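Stop throwing out the boring ones

Opinion, by Ambros Kuster

Every team I know that collects examples for a learning system has a delete habit. A run looks clumsy, out it goes. A run takes too long, out. The wrist view is a smear for half of it -- out. By the end of the month you have a beautiful folder and a policy that falls apart the first time a stool leg sits two inches to the left.

I think the habit is wrong and I think it's costing us more than the compute bill everybody likes to moan about.
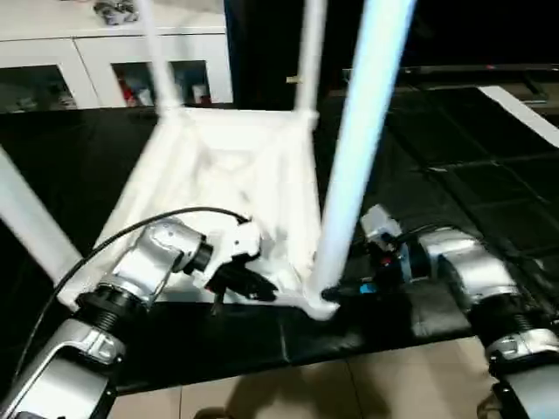
SADASECK, July -- Spent the better part of the month at the bench here, two arms, one black padded table, furniture parts and pipes and whatever else was on the list. The job is simple to say. Drive the arms through a task, save it, reset, again. We call the project Clotulness, don't ask me, it was named before I came on.

A stool upside down is a good teacher. Legs in the air, four of them, and the arms have to share the space between. One gripper on a leg, the other somewhere around the seat. There are a hundred ways to do that and a person driving will pick maybe three, because people are lazy in a very consistent way. I know I am. By mid-afternoon I was grabbing the same leg at the same height every time and feeling pretty good about how clean it all looked.

Clean is the problem. We kept 754 runs. I went back through a batch of them late one night and what jumped out was how much they looked like each other. Same approach, same pause, same everything. If you showed me 20 in a row I could not have told you which was which. A model can't learn what to do after a bad grasp from people who never kept one.

The counterargument, and it's a fair one, Masri makes it every week on our call: bad examples teach bad behavior. Feed the thing fumbles and it'll fumble. True, if you dump them in raw. But a fumble with a recovery is a different animal. Gripper slides, driver backs off, comes in again lower, gets it. That's the most useful minute of the day and under our old rules it went in the trash.

Same goes for pipes. Long, round, slippery to think about. You hold one upright with two arms and every small move on one side shows up on the other.

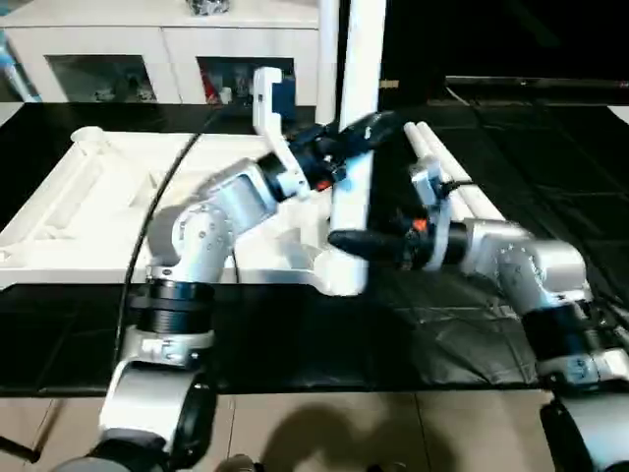

So the driver slows way down, and slow runs got flagged. Automatic. Some script somebody wrote in a hurry (me, it was me) cut anything past a time limit. Nobody had looked at what the script was cutting. When I finally did, it was mostly the careful ones. We had been paying people to be careful and then teaching the machine from the days they rushed.

I turned the limit off. Should of done it months earlier.

Now the labels. Presby, where I worked before, had a sheet with 17 reasons to reject a run. Seventeen! There was no sheet for reasons to keep one. Think about what that does to a person on a long shift. You get trained to look for faults, you get good at it, and you never once get asked what was worth saving. We use 7 tags now and most of them are neutral. Regrasp. Hesitation. Arms close together. Partly hidden. You tag it, you keep it, somebody downstream can filter if they want to. Storage is cheap. Setting up the table again is not.

And rotate the drivers. I'll keep saying it till they take my badge. One expert gives you one style. Put the new hire in the seat on day two, before they've picked up everyone's shortcuts, and save what they do.

Things with no handle and no obvious front are where this really bites. Big smooth cylinders, for one. An expert always comes in from the same side and the model ends up believing that side is the only one there is. 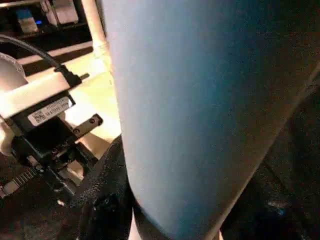 How many drivers do you need before the variety is worth the trouble?

Three is where I'd start. With two you mostly get an argument between two habits, and a third person breaks the pattern enough that you can see which moves belong to the task and which belong to the driver.

Then there's the wrist views. This is where I lose people. The usual rule says if the close-up has no detail in it, drop the run, the model can't use what it can't see. I used to agree. But a gripper right up against a thing is going to see blur, every time, for the rest of its working life. That's the job. It'll have to lean on the head view and on where its own joints are, and it only learns to lean if you show it moments when the wrist is no help.

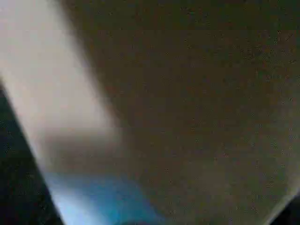

Filter those out and you get a system that is confident from a foot away and lost at contact, and contact is the whole point of having hands. We've been too fussy about the one stretch of a run where fussiness does the most harm.

None of this is an excuse for sloppy work. Check your clocks, check that both arms are really recording, write down what changed on the table between sessions. Throw out the run where the cable came loose and half the data is zeros. Fine. Broken is broken. But ugly isn't broken, and slow isn't, and blurry isn't either.

Next month we go back through the reject folder, whats left of it, and start pulling runs back in. Masri still thinks I'm wrong. She's agreed to do the tagging with me anyway.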